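Setting Up Your First Kitchen Task in Tadix

Tutorial for beginners - updated 2024-12-05

Tadix is a simulator for household robot arms. It comes as a download with a license key, and inside you find a set of ready rooms, a few arm models and a task editor. I bought the license in May and since then I have used it to prepare pick and place tasks before I try them on a real arm. The manual is good, but it is written in the order of the menus, and a beginner needs the order of the work. So in this tutorial I go through one complete task, from an empty project until a result that you can repeat.

The task is simple. The arm must pick up a small white block from a cutting board, lift it, and put it down again in another place on the same board. It sounds like very little, but almost every mistake I made in my first weeks can be made in this one task.

What you need

A computer with a separate graphics card. Mine has four years and it still runs the kitchen room without problems, only the loading is slow.

The Tadix base license. The extra pack with the bathroom and workshop rooms is not necessary for this tutorial.

The Dilau task editor, which is included in the base license but must be selected in the installer. By default the box is not checked, and I had to run the installer a second time.

A mouse with a wheel. With a touchpad you can do everything, but turning the view becomes tiring.

Step 1. Create the project and load a room

Open Tadix and choose New Project. Give it a short name without spaces. The program accepts spaces, but later the export tool does not find the folder, and the error message says only "path not valid".

In the Rooms tab, select Kitchen Corner B. Wait until the progress bar disappears completely. When you click in the room before this moment, the objects are sometimes loaded without their collision shapes, and then the block falls through the counter. If you see this, close the room and load it again. There is no need to restart the program.

Go then to Settings, Physics, and write 20 in the field for solver steps. The value in a new project is 4, which is fast but too coarse for small objects. With four steps my block was trembling between the fingers and after a moment it jumped away. With 20 the movement became calm. Higher values make the simulation slower, and for this task I could not see a difference.

Step 2. Place the arm

Open the Robots tab and pull the white arm into the room. You can put the base anywhere, also in places where a real base could not stand, so take some time for this. I recommend to place it in front of the counter, on the right side, so that the forearm comes to the board from the right and slightly from above.

Now check the reach. Select the arm, press R, and a transparent ball appears around it. The complete cutting board should be inside the ball, with some space left over. If one corner of the board is at the limit, the arm will reach it only with a stretched elbow, and in this position the movement becomes slow and not smooth.

Save the arm position with Pin Base. If you forget this, the base can be moved by accident when you drag something else. I lost a full evening of work in this way.

Step 3. Prepare the block

The room has already a board on the counter. From the Objects tab, take Block Small White and let it down on the left part of the board. Hold Shift while you move it, then it snaps to the surface below.

Three values are important in the object panel:

Mass: write 36 grams. The default block is much heavier, and the fingers must then press so strongly that you cannot compare the result with a light household object.

Friction: leave the middle setting. Many people on the forum put it to the maximum to make the grip easier. Then the task works in the simulator and fails on the real arm, and you learn nothing from it.

Rotation: turn the block so that one short end looks to the arm. The gripper will take it at this end.

Step 4. Teach the grip

Switch to the Dilau editor with the button at the top right. You see the same room, but now each joint of the arm can be moved with a handle. There is also a handle for the gripper itself, and for beginners I advise to use only this one. The program calculates the other joints.

Move the gripper first to a point above the block and save this as a waypoint with the name "above". Then lower it until the fingers are on both sides of the end of the block, and save again with the name "grip". Make the last part of the way straight down. If the gripper comes from the side, one finger touches the block earlier than the other and pushes it away.

Now close the fingers with the slider, slowly. Turn on Show Contact in the View menu before you do it, because without this option it is quite difficult to judge if the fingers touch or only nearly touch. When there is contact, a small green highlight appears at the place where fingers and block meet.
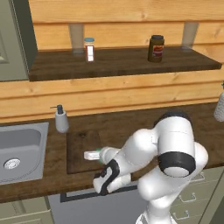 The "grip" waypoint in the kitchen room, with Show Contact turned on.

If you do not get green, do not simply close the fingers more. Look at it from two directions, from the front and from above. In most cases the gripper is a little too high, and the fingers close over the edge. Lower it by a very small amount and try again.

When the contact is good, set the grip force. I use 43 percent for this block. With less force the block turned between the fingers during the lift. With much more force it stays in place, but the joint of the wrist starts to show a warning in the log, and I prefer a clean log.

Step 5. Lift, move and put down

Add three more waypoints: "lift", "over target" and "down". For "lift", go straight up. For "over target", move along the board to the right and stay at the same height. For "down", lower the block until its underside is just at the surface of the board.

With "down" I had the most trouble. If you go too deep, the simulator presses the block into the board and the physics reacts with a strong push. If you stay too high, the block falls the last part and can land turned. The Tadix manual recommends the function Snap Down, which finds the surface by itself. It works well on flat surfaces like this board. Near the edge I would not trust it, as the program takes sometimes the height of the counter for the height of the board.

After "down", open the fingers, and then add a last waypoint "leave", straight up again. Please do not forget it. Without "leave" the arm goes home by the shortest way and takes the block with it.

Step 6. Run the task more than once

Press Run. Probably it works the first time, and this is a nice moment, but one good run does not say much. In the Repeat window, choose 20 runs and turn on Random Start. The program will then shift the block a little at every start. The shift for beginners should be small, so leave the slider at the left third.

At the end you get a table with one line for every run. For each failed run you can click on Replay. Look at all of them, even when they are boring, and write down in which waypoint the problem begins. In my case, nearly all failures began in "above", where the gripper was not placed over the middle of the shifted block, and I saw them only later, in "lift". The solution was to connect the waypoint to the object and not to the room. You find this under Waypoint, Reference, Object.

Problems you may meet

The arm does not move at all. Look if the yellow lock symbol is active. Pin Base locks the base only, but the button beside it, Pin All, locks everything, and they look almost the same.

The arm passes through the shelf or the cabinet. Static collisions are turned off in the room. Turn them on under Room, Walls and Furniture.

The arm makes a big turn between two waypoints. This happens when the program chooses another solution for the elbow. Add one more waypoint in the middle, and it has less freedom.

The picture is slow, but the physics is correct. Reduce the shadows. The reflections on the sink also cost much power.

Is the license worth the money?

For my work, yes. The rooms are good and the contact display saves me a lot of time. I tried before the Wener package, which has more arm models and a better export, but its objects are very simple boxes, and the contact can be seen only as numbers in a list. For a person who wants to learn how a grip works, I find Tadix easier.

What I do not like is the support. I wrote two times about the path error and received both times the same standard answer. The user forum is more helpful. The Araújo add-on, which adds soft objects like sponges and cloths, must be paid separately, and the price is not shown on the main page. You see it only after you make an account.

For the next exercise, use the same project and put the board nearer to the sink. Keep all your waypoints and change only the references. If you did step 6 with care, you should need to correct only "over target" and "down".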